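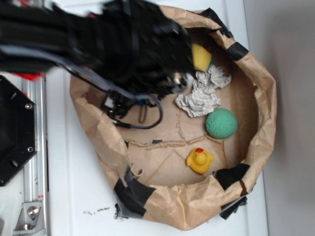 Demonstration gathering is the slow part of teaching a robot arm by example. A person steers, the arm obeys, and a learning system later studies both. Props are seldom grand: a sponge, a rubber duck and a paper bag rolled down into a bin will do.

The Turna set holds 2,000 such runs – most of them dull, as intended.

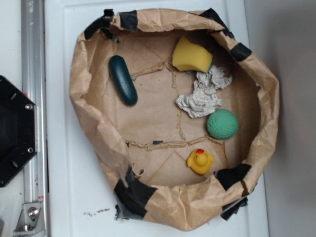 Zulkifli Raju has argued that clumsy runs teach recovery and should stay in.

Usano drops them anyway.
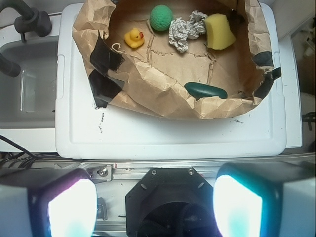
See also
Oltix
Teleoperation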